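Werkstattbuch Weberei Plirnlow, Eintrag zur Ladenfläche

2021-10-10
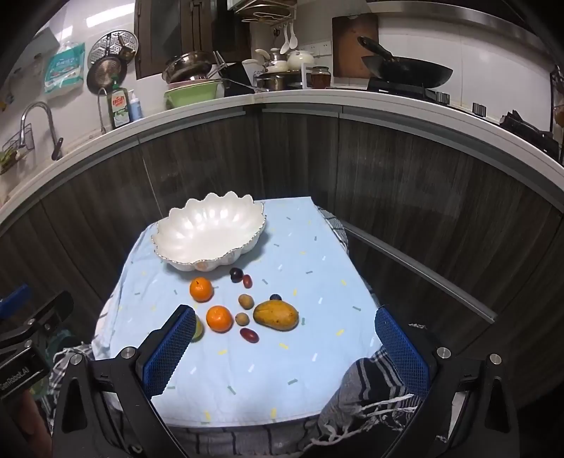
Eingetragen von Fenna Verschueren, mitgelesen und an zwei Stellen korrigiert von Arif Akanda

Stand der Dinge: Wir sollen einen Laden beliefern. Der Verbund Darnent macht in der alten Zollhalle ein Verkaufshaus für regionales Handwerk auf, und wir bekommen darin sechs Regalmeter und eine Wand. Die Wand ist schief. Ich habe das gemeldet und zur Antwort erhalten, sie sei historisch.

Bestellt sind 182 Stück, gemischt: Geschirrtücher, Schals, Kissenhüllen, dazu die schmalen Läufer, die im Juli keiner haben wollte und die jetzt »Kernsortiment« heißen. Fertig gewebt ist gut die Hälfte. Gesäumt deutlich weniger. Etikettiert ist gar nichts, dazu weiter unten.

Kette für die Läufer: 515 Fäden, Leinen natur, Schuss Baumwolle in Indigo. Beim Aufbäumen ist mir links die Spannung weggelaufen, nach etwa 40 cm war eine Welle im Gewebe. Habe zurückgewebt, Kartonstreifen nachgelegt, neu angeknotet. Seitdem ruhig. Jelle meint, die Welle hätte man als Gestaltungselement verkaufen können. Jelle schreibt auch die Texte für den Katalog.

Färberei: Das zweite Indigobad ist müde. Drei Züge ergeben jetzt das Blau, für das wir am Anfang einen gebraucht haben. Für die Schals reicht es, für die Läufer nicht, da sieht man jeden Ansatz nebeneinander im Regal liegen. Arif setzt neu an, Rezept wie gehabt, aber die Küpe bleibt diesmal über Nacht zugedeckt. (Anm. A.A.: Sie war auch letztes Mal zugedeckt. Nur nicht von mir.)

Krappstränge hängen noch auf dem Dachboden. Zwei davon sind fleckig, vermutlich zu eng im Topf gelegen. Beiseite für Fransen und Quasten.

Jetzt die Etiketten. Darnent verlangt ein einheitliches Anhängeetikett mit Werkstatt, Material, Pflege und einer »kurzen, persönlichen Herkunftsgeschichte«. Platz dafür: zwei Zeilen. Mein erster Entwurf lautete »Gewebt in Plirnlow auf einem Webstuhl, der älter ist als die Weberin«. Kam zurück mit der Bitte um mehr Emotion. Der zweite Entwurf liegt bei Els Van Dijk, die für alle Werkstätten sammelt und inzwischen von den Korbflechtern elf verschiedene Schreibweisen von »Weide, ungeschält« hat. Ich beneide sie nicht.

Die Druckerei Prins hat Musterkarton geschickt. Der graue ist schön, franst aber am Loch aus, sobald man die Kordel zweimal durchzieht. Der weiße hält und sieht aus wie vom Zahnarzt. Wir nehmen den grauen und stanzen das Loch weiter innen. Öse wäre besser, Öse kostet.

Nachbarn im Laden: rechts von uns Keramik, links die Buchecke. Dort soll Ragnheiður Þórarinsdóttir am Eröffnungsabend aus ihren Erzählungen lesen, und man hat gefragt, ob wir währenddessen einen Webstuhl vorführen könnten. Ich habe zu bedenken gegeben, dass ein Kontermarschstuhl Geräusche macht. Daraufhin die Rückfrage, ob er auch leise gehe. Vorschlag von uns: Bandweben am Kämmchen, das hört man kaum, und es passt in eine Tasche.

Waschproben, damit es irgendwo steht:
Geschirrtuch Leinen, 60 Grad: läuft in der Länge ein, in der Breite fast nicht. Länger zuschneiden.
Schal Wolle/Seide, Handwäsche: in Ordnung, fasst sich nachher besser an.
Kissenhülle mit Krapp: blutet noch. Geht so nicht raus.

Das Kassensystem heißt Ivow und will für jedes Einzelstück eine eigene Nummer. Bei Handgewebtem ist streng genommen alles Einzelstück. Jelle hat einen Nachmittag lang versucht, »Schal, blau« und »Schal, blau, etwas anders blau« als zwei Artikel anzulegen, das Programm hat den zweiten als Dublette gelöscht. Wir vergeben jetzt Nummern nach Kette und schreiben die Farbe von Hand dazu.

Offen:
– Kissenhüllen nachspülen, neue Probe
– Aufhängung für die schiefe Wand, Leiste unterfüttern
– Arif: Küpe
– Jelle: Katalogtext kürzen, das Wort »Seele« kommt viermal vor
– Litzen nachbestellen, die langen
– Säumen. Wer sitzt, säumt.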